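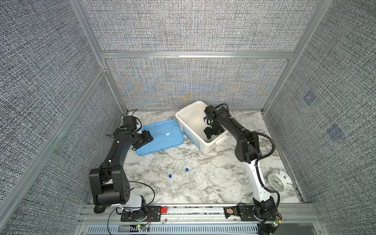
Lids, boxes and my mother's kitchen

19 May 2021

Since April I am trying to put my kitchen in order, and the biggest problem is the plastic boxes. I own many boxes and many lids, but they do not belong together. When I moved to Seltovar I brought two bags of them, and my neighbor Jeptoo Mushi gave me one more bag as a welcome present.

In my mother's house we had enamel bowls, and the lid of a bowl was a plate. Any plate. If the plate was too small, it went on the cup. We never searched for anything. I thought about this on Sunday while I was sitting on the floor with all the cupboards open.

I tried three ways of storing. First I kept every box closed with its own lid, but this takes the whole shelf. Then I put the lids standing in a dish rack, which looked nice and fell over each time I took one. Now the boxes are one inside the other, and the lids are in a drawer, big ones at the back. A blue lid has to go with a blue box or it leaves the house. I was strict with this rule and gave away 7 lids. One of them I already miss.

Oduor Ondieki wrote to me that he uses only glass jars now. I have tried jars, but beans from a jar come out slowly and I am hungry in the evening.

Next I want to do the spices. I found cumin in four different places, and one packet is from my old apartment in Fendby.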